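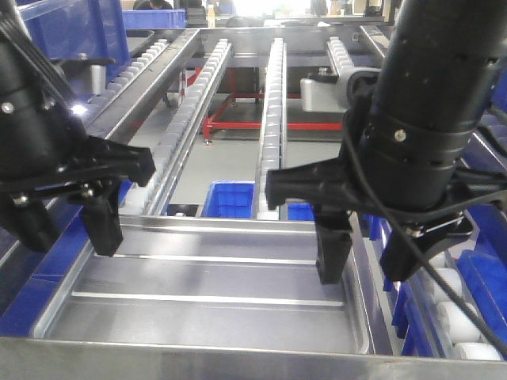

Wurwood Gravity Roller Conveyor, Stainless Steel
Sold by Gollholm Supply
Item 804

If you have ever spent an afternoon carrying full cartons from one end of a packing room to the other, you already know why people get so fond of their roller conveyors. The Wurwood is the one we've sold the longest, and it's still the one we point to first when a customer calls and says they just want things to get from here to there without any fuss. There's no motor in it and nothing to plug in. You set it on a gentle slope, or leave it level and push, and the rollers do the rest (they really are nice and quiet, too!).

We carry it in stainless because so many of you work around water. Bakeries, cheese rooms, a couple of fish smokers, a lady who bottles maple syrup and hoses down everything she owns at the end of the day. Painted steel is fine for a dry warehouse, and we're happy to sell you that as well, but it does start to look sorry for itself once the chips and scratches set in.

What comes in the box

One straight section, fully assembled, rollers in place
Two leg stands with adjustable feet
Coupling hooks and pins for joining to another section
One end stop
Hex key and a printed setup sheet

Measurements

Section length: 2000 mm
Leg height: adjustable up to 1000 mm
Frame: stainless steel
Rollers: white, spring-loaded axles
Warranty: 7 years on the frame, one year on bearings

Choosing your roller spacing

We get more calls on this than on everything else put together, so please do read this bit before you order. Whatever you're moving should have at least three rollers under it at all times. Measure the shortest side of your smallest box, divide by three, and that's the widest spacing you can get away with. If your smallest box only goes through twice a year, put it on a tray and don't let it decide things for the rest of them.

Soft-bottomed bags and sacks are a different story. They sag between the rollers and sit there looking at you. For those, order the close spacing, or give us a call and ask for Idun Tangen, who has set up more flour-sack lines than she'd care to remember and will happily talk it through with you.

Setting it up

Two people can do it comfortably. Stand the legs first, hang the section on them, and snug the bolts by hand before you tighten anything. Start with the feet level and then lower the far end a little at a time, trying a real loaded box after each change. Go slowly here. A slope that seems like nothing at all can send a heavy carton along at quite a clip, and you'll want the end stop fitted before your first try.

Cleaning

Warm water, mild soap and a soft brush, then wipe it dry. Skip bleach and steel wool, please. The rollers lift out if you press the axle in at one end, which makes it easy to get at the inside of the rails where the crumbs go to hide.

Goes well with

Drutix side guides, which clip on along the rail and keep taller boxes from wandering off
Karpenko curved section, 90 degrees, same rails and same pins
Spare rollers, sold singly or by the carton

From a customer

"I bought two sections for our honey room and then came back for the curve. My only grumble is that the setup sheet is printed very small. Everything went together in a morning and my back has been thanking me since." Svyatoslav Marchuk

(We've made the print bigger, by the way. Thank you, Svyatoslav!)

Delivery

Sections travel on a pallet, so please let us know if you don't have a loading dock and we'll book a truck with a lift gate. Curves and spare rollers go by regular parcel.

Page updated January 31, 2024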